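Jan 19, 2019
By the Tultum Robotics Club newsletter desk

The bin-clearing group has finished its first full block of trials. The task is unchanged from the December plan: household objects are placed in the gray bin, and the arm has to lift each one out and set it down on the other side without help. A run ends when the bin is empty, when the arm fails three picks in a row, or when someone presses the stop button.

The group logged 1639 pick attempts before the break. The log is kept in plain text, one line per attempt, with the object, the grasp point, the approach angle and the result. Members who still have handwritten sheets from the early runs should type them in before the next meeting. Please use the object names on the shared list. The log currently has three names for the same bowl, and merging them by hand takes time.

The present object set has 11 items. It was chosen to mix open shapes, such as bowls and cups, with closed ones, such as bottles. Open shapes can be taken by the rim, with one finger inside and the others outside. This works well when the object stands upright and has free space next to it. It works poorly close to a wall, where the outer fingers have nowhere to go.

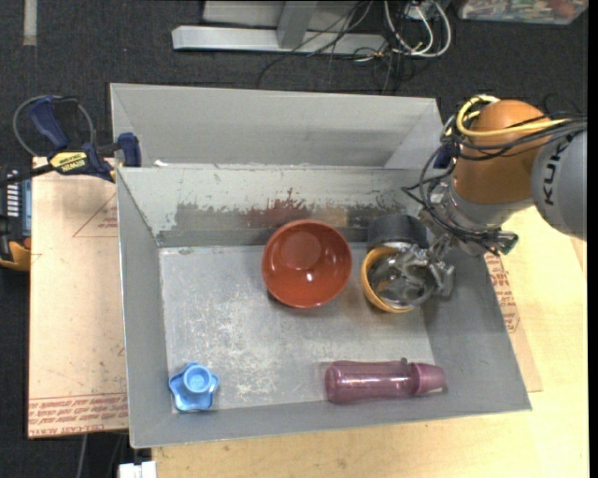

Bottles lying on their side are a separate problem. The planner prefers the widest part of the body, and a smooth bottle tends to roll when one finger touches before the others. Two changes are being tested. The first lowers the closing speed for the last part of the motion. The second moves the grasp point toward the middle of the bottle's length. They are being tested one at a time so the results can be compared.

Grasp planning still runs on Trasness, the package written by last year's class. Version 2 is installed on the lab computer. It adds a check for contact with the bin walls and drops any grasp that fails the check. The cost is a longer planning time, mostly for objects in the corners. Anyone working from an old copy should update before adding results to the log.

The target for this term is 2000 logged attempts before the group enters the Wuvitetti student challenge. The entry form asks for a two-page method summary and the raw log. A draft of the summary is in the club folder, and comments are open. The section on calibration has not been written.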